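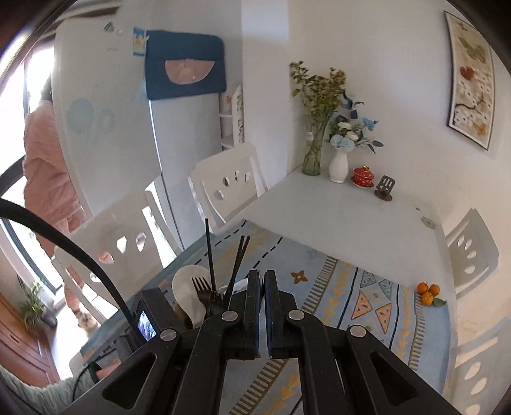 ¿Hace falta quitar la cera vieja para afinar un acordeón que lleva décadas parado?

Depende de cómo esté la cera: si al apretarla con la uña cede un poco, se deja; si salta en escamas, se quita toda y se encera de nuevo antes de tocar una sola lengüeta.

Buscar en el archivo de la lista Buscar Búsqueda avanzada

De: Elikem Quaye
Para: lista Fuelle y Lengüeta
Fecha: domingo 23 de septiembre
Asunto: Re: Lindetti de 96 bajos, ¿afinar o encerar primero?

Hola a todos:

Contesto arriba con la versión corta, que es la única que la gente lee, y debajo con la larga, que es la que me apetecía escribir. Cito por trozos el mensaje del viernes y voy respondiendo. He quitado la parte del seguro del coche, que entiendo que se coló al pegar.

> Hola, soy nuevo. He heredado un Lindetti de 96 bajos que
> estaba en un altillo. Suena, pero suena como si dentro
> viviera alguien. Varias notas de la mano derecha tardan en
> arrancar, dos no salen abriendo y sí cerrando, y el
> registro de musette da dolor de muelas.

Bienvenido. El dolor de muelas en el registro de musette es en parte de fábrica. Los Lindetti de esa familia salían con un trémolo muy abierto, al gusto de quien los pedía para bailes al aire libre, donde se trataba de que se oyera y lo de afinar quedaba para los violinistas. Antes de culpar a los años, mide. Toca el la central con la voz seca sola, después con la voz de trémolo sola, y apunta la diferencia. En el mío había 11 cents en casi toda la octava del medio, bastante parejos, y eso es una decisión de alguien. Si en el tuyo cada nota va por su cuenta, eso ya son los años.

Lo de que una nota salga cerrando y no abriendo es buena noticia, aunque no lo parezca. Cada placa lleva dos lengüetas, una por cada sentido del fuelle. Si una habla y la otra calla, la válvula de la tecla abre bien y el problema está en la lengüeta muda o en su cuero. Casi siempre es una pelusa. Pasa un trozo de película fina entre la lengüeta y la placa, sin levantar, y sopla. Con suerte te ahorras todo lo que viene después y puedes dejar de leer.

> He visto vídeos y parece fácil. Se rasca un poco y ya está,
> ¿no? Tengo una lima de uñas de metal y buen pulso.

He leído esta frase varias veces con la esperanza de que cambiara.

Rascar, se rasca. Si quitas acero cerca de la punta, la nota sube; si lo quitas cerca del remache, baja. Hasta ahí los vídeos. Lo que no enseñan es que el acero quitado no vuelve, que una lengüeta recién rascada está caliente del roce y te miente durante un rato, y que la lima de uñas deja surcos atravesados por donde luego se parte. Los surcos, si los hay, que vayan a lo largo. Yo uso un rascador pequeño de tres filos que me costó menos que las dos lengüetas que rompí antes de comprarlo. Y debajo de la lengüeta siempre un soporte, una lámina de latón por ejemplo, para no doblarla hacia dentro de la ranura.

Tampoco afines por encima de un problema. Una lengüeta con el cuero levantado canta baja y con un zumbido. La subes, te quedas contento, al mes cambias el cuero y la tienes alta. Entonces la bajas. He conocido lengüetas que de tanto ir y volver ya eran más bien una sugerencia.

> Me han dado presupuesto en un taller y me piden 1.130 euros
> por revisarlo entero. ¿Es normal? El acordeón no creo que
> valga eso.

Es normal. Que el acordeón no lo valga también es normal. Casi ninguno de los que tenemos en casa vale lo que nos hemos gastado en él, y esta lista existe en buena medida para que eso no lo sepan nuestras familias.

Pide que te desglosen el precio. Encerar de nuevo, cambiar cueros y afinar son tres trabajos distintos y hay talleres que los venden en bloque. A mí en Guerra me hicieron el encerado y los cueros por 738 y la afinación me la quedé yo, con los resultados que conocéis los que vinisteis al encuentro. A los que no vinisteis: el fa sostenido agudo, cerrando, sigue siendo tema de conversación.

Si prefieres encerar tú, la receta de siempre: cera de abeja y colofonia, con unas gotas de aceite de linaza para que no quede quebradiza. Cada miembro de esta lista tiene sus proporciones y está dispuesto a perder amistades por ellas. Yo empiezo con mucha cera y poca colofonia y voy añadiendo colofonia hasta que una gota fría, al doblarla, se dobla antes de romperse. Al baño maría, nunca a fuego directo. El cazo no vuelve a la cocina. Esto último dilo en casa antes y no después.

> Para afinar, ¿sirve la aplicación del móvil? La gratuita
> salta mucho.

Para saber qué nota es, sirve. Para trémolo, no: con dos voces sonando a la vez la aguja se marea, y tú con ella. Mira si encuentras un Katow de segunda mano. Es feo, la pantalla se ve mal de lado y la tapa de las pilas se pierde sola, pero deja fijar la referencia y aguanta quieto mientras el fuelle respira. Yo pagué 155 euros por el mío y venía ya sin tapa, con lo cual me ahorré el disgusto.

Más importante que el aparato es el fuelle. Mide siempre con la misma presión. Si aprietas al abrir y acaricias al cerrar, las graves te van a bailar varios cents y te pasarás la tarde corrigiendo tu brazo en el acero de una lengüeta que no ha hecho nada. Y mide con el bloque dentro del instrumento, tapa puesta. En la mesa de afinar las notas salen distintas que dentro de la caja. Apunta la diferencia de cada una en una libreta, con una columna para abriendo y otra para cerrando, y afina en la mesa contando con ese desvío.

El orden que yo seguiría:

Primero, abrir y mirar, sin tocar. Fotos de todo, también de lo que parece evidente. Los pasadores del fuelle, numerados en un cartón: no son todos del mismo largo aunque lo juren.

Luego la prueba de la uña en la cera, en varios bloques. El de los bajos envejece de otra manera y suele engañar.

Después los cueros. Los que se rizan hacia fuera se cambian. Los interiores no se ven sin sacar la placa, pero con una linterna pequeña por el agujero del bloque se adivina bastante.

Por último afinar, y entre una pasada y otra dejarlo dormir una noche. La segunda pasada siempre es más corta que la primera. La tercera es un vicio.

> Un vecino me ofrece cambiármelo por un Tutov de botones que
> según él está perfecto.

Ah, el Tutov perfecto. Los Tutov son instrumentos honrados, pesan como un armario y muchos llevan las lengüetas en placas largas, varias notas por placa, atornilladas sobre piel. No hay cera que valga, y eso es una ventaja hasta el día en que la piel se reseca y pierde aire por todas partes a la vez. Pídele que lo cuelgue de la correa con el fuelle suelto, sin pulsar nada. Si el fuelle baja despacio, hablad. Si se abre de golpe como una persiana, felicita a tu vecino por su sentido del humor.

Además es de botones. Si tú tocas teclas, son un par de años de volver a buscar dónde está el do. Yo lo hice a los cincuenta y tengo opiniones, pero van en otro hilo.

Me quedan en el cajón cueros del tamaño mediano, de una hoja que compré con más optimismo que criterio. Si mides los tuyos y coinciden, te mando un sobre. Mide el ancho también, que todo el mundo manda solo el largo.

Cuenta cómo está la cera.

Un saludo,
Elikem

P. D. Al que preguntó en privado por las correas: sí, las cruzadas por detrás ayudan. No, no quedan bien con ninguna ropa.

4 respuestas en este hilo · Compartido 2 veces

Contacto con los moderadores | © Lista Fuelle y Lengüeta | Volver arriba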